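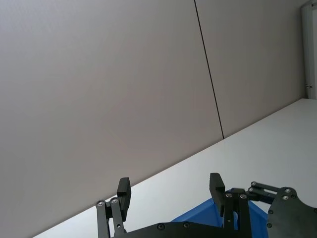 Posted by Maya Chamoun in Cricket, mostly | 7 comments

I have been meaning to write about opening the batting for a good long while now, and every time I sit down to do it I end up writing about tea instead. So the tea can wait (Mei-kuen, I promise, your scallion pancakes will get their own post) and this one is going to be about standing at the top of the order with a new ball coming at you and no clear idea what your front foot is up to.

For those of you who have wandered in from the gardening posts: I play cricket for Brikenum, in a friendly league that runs from spring until the evenings get too short. I came to the game late, through my husband's family, and for my first few seasons I batted at nine or ten, where all anyone wanted of me was to hang around for a bit and run when I was called. I loved it down there. You get to sit in a folding chair for most of the innings with your pads on, feeling like part of the action, and quite often the overs run out before your turn comes and you take your pads off again and go see what's left on the food table.

Then last season Bhupendra Pandey, who had opened for us since before I knew which end of the bat to hold, hurt his knee stepping off a curb. Bhupendra has made 2582 runs for Brikenum. I know this because it is written in ballpoint on the inside lid of the kit box, with all the earlier totals crossed out in a long column above it. Our captain is Niilo Saarela, a man who considers things for a long time and then says them very fast, and in the parking lot before the Kovum game he told me, all in one breath, that I was going in first because I didn't get out much in the nets and that Dimas would take strike if I was nervous. I said I was nervous. Dimas Entili said he was too, so I took strike.

I made four. I'd like to tell you they were four good ones, but two of them came off my elbow and were given to me by a kind umpire. What I remember best is how different the ball was. Down at ten you meet an old, scuffed, soft thing that has been hit into a ditch a couple of times. The new one is shiny and hard, it makes a noise on the bat like a door being shut, and it moves. I had heard people talk about swing for years and had nodded along the way you nod when somebody explains their mortgage. I hadn't understood that a ball could start out looking as if it was going to hit your knee and then wander away past the outside of your bat, in no hurry at all.

So I spent the winter trying to learn the job. I started in January, when the garage was too cold and the nets at Prernunness were booked solid by the juniors, and I did what I suspect a lot of late starters do, which is to buy a bat. It's an Aaltonen, secondhand, a bit lighter than my old one, with a patch of tape near the toe that I've decided not to look under. I can't say it made me any better, but I liked picking it up, and liking to pick it up meant I picked it up every day.

Bhupendra, who couldn't run but could certainly talk, offered to come over and help. He sat on a kitchen chair with his leg up on another kitchen chair and told me that opening is mostly leaving. I must have looked blank. Leaving the ball alone, he said, letting it go by, and he got quite stern about it. His view is that in the first few overs the bowler is desperate for you to play at something, and that every ball you let pass outside the off stump makes that bowler a little crosser and a little straighter, and straighter is where you want them. It sounds so simple! But you have to know where your off stump is without turning around to look at it, and I had no idea where mine was. If you'd stopped me halfway through an innings and asked me to point to it I'd have pointed at the wicketkeeper.
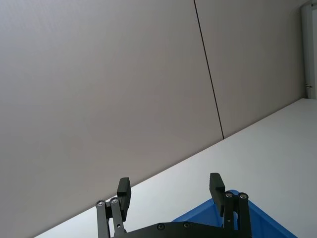 Knowing where your off stump is turns out to be a matter of your head, at least according to Bhupendra, and so most of our practice had no ball in it. I took my guard on the kitchen floor with a strip of masking tape for the crease, lifted the bat, moved my back foot across, and stopped. Then I'd check whether my head had come with me or been left behind. You want something plain in front of you for this, so your eyes have nowhere else to go. A pale gray wall with no markings on it and a thin dark seam where two panels meet would be just about perfect, I think, since you can treat the seam as the edge of your off stump's business: anything on one side of it you play, anything on the other you let go. Be careful about how you stand, though, because if your head tips over toward the off side a line like that starts to look as if it's slanting, and then you'll be slanting along with it. Mine tipped every single time for weeks. Bhupendra would say "head" and I'd straighten up, and he'd say "head" again.

The other part was the front foot. I had always had a big stride, and I was rather proud of it, since it looked like the players on television. Dimas, who is a patient person and also the only one of us who has ever had proper coaching, told me that a big stride is fine if you're going to the right place and terrible if you're going to the wrong one, because you can't get back. He had me take a small step and wait. I cannot tell you how much I hated the waiting. Everything in me wants to go and meet the ball and get the whole thing over with. But he'd toss them gently underarm from the far end of the hall and if I lunged he would simply hold on to the ball and not throw it, and there I'd be, stuck out in front of myself like a woman reaching for a bus.

By the time the nets opened up again I could let a ball go and know why I'd done it. Well, four times out of five.

We had Kovum first again this season, as luck would have it, and they had the same opening bowler, a tall young fellow with a long run and very clean shoes. Niilo lost the toss and we were put in under low cloud, on grass that hadn't had time to dry out from the night before. I took strike again. The first ball was wide enough that my mother could have left it. The second was much closer, and I moved across, kept my head where it belonged, lifted my hands up out of the way and watched it go through to the keeper. From the boundary I heard one person clap, slowly, and I knew perfectly well who it was.

I left a great many more. I was told afterward that it made for dull watching, and Mei-kuen Pan, who was keeping the scorebook, admitted she had started a crossword in the margin. But he did get straighter, just as promised, and when he got straighter I could push him into the space at midwicket and trot a single, and then Dimas could have a turn at the other end, which suited us both. We put on 76 together before Dimas was caught off a full toss he should have hit into the next county. He was furious with himself. I was out not long after, in the 16th over, bowled by a slow one from somebody's uncle that I'd been thinking of hitting since he took his sweater off. I had 31. It's my highest score in any kind of cricket, including the sort played on beaches.

We lost, by the way! I left that out when I called my sister and I feel a little guilty about it. Kovum chased the runs down with plenty to spare, and their tall young bowler came in at number four and hit me over my head at mid-off several times, without seeming to bear me any ill will. He came over at tea to ask what bat I was using. I told him it was an Aaltonen with tape on it and he said his was too, and we compared tape.

A few of you asked in the comments last time what to work on if you're moving up the order yourself, and I'm hardly the person to say, with one decent innings behind me. For what it's worth, I'd start with the standing still. Wear a thigh pad, even if you never bothered with one lower down, because the new ball hurts. Talk to your partner between overs, and it doesn't have to be about cricket (Dimas and I mainly discussed whether to get a dog). And find somebody who has done the job for years and let them be rude to you from a chair.

Bhupendra's knee is a good deal better now, and he has been seen jogging, if you can call it that, along the far boundary at Prernunness. He says he wants to get to 2600 and then stop. Niilo hasn't said who'll open when he's back. I've told everyone I'd be perfectly happy to go in at three, and I've been practicing saying it so that it sounds true.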